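Grasemley Airfield

Grasemley is a small general aviation airfield with a single grass runway and one hangar, and I've been looking after this entry since I learned to fly there, so forgive me if it gets a bit fond in places. The field lies 11 miles inland of Eltora and sits 107 feet above sea level (the old sign by the gate says something else, ignore it). It handles private flights, a flying club and the odd air taxi.

Ground handling is done by Clilusix, a two-person outfit run by Ekene Anozie and Khang Sầm. They do fuel, parking, hangar space and customs paperwork, and they'll ring you a cab into town if you ask nicely! I've always found them quick on the radio, even on a busy morning in April when everyone seems to want fuel at once.

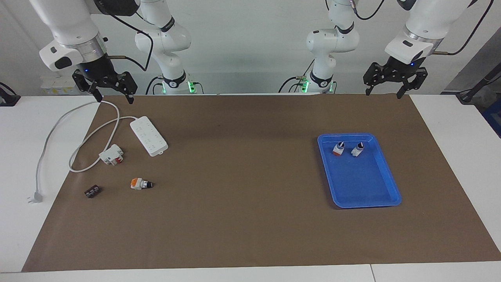
Can you land at Grasemley after dark? Only by arrangement, as the runway lights are portable and have to be set out by hand, so ring the handling desk before 6 pm.

Landing fees go by weight, and club members pay nothing. The café, Nông, opens at breakfast time and does a very good noodle soup – worth a diversion, if you ask me. Pilots should watch for soft ground at the western end after heavy rain, and for gliders, which keep to the north side.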